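The Last Boat from Viltero 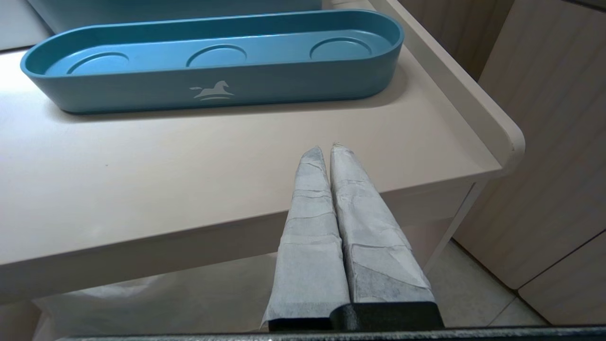

Sombat Ratanaporn had missed the Friday boat, and he knew it well before he reached the harbor, having heard the horn go while he was still up on the cliff path with a pebble in his shoe and three miles of goat track behind him. So he sat down on the seawall and ate the last of his figs.

It was November and the water was still warm, or warm enough if you went in fast and yelled a little. He had promised Rattana Nakpan he would swim at every cove on the island (seven, by the map, though the map also showed a church that had slid into the sea long before either of them was born) and he had done six.

"You're the one who missed it," said the woman at the Anda, the only tavern with its lights on. "There's a room upstairs. The fish is good, the bed isn't."

He laughed, and ordered the fish, and wrote Rattana a postcard while it cooked. He told her about the springs that ran cold across his ankles, and the old man who had walked with him as far as the chapel without saying one word.

Then he asked the woman the way to the last cove.

"Now? In the dark?"

"After the fish," said Sombat.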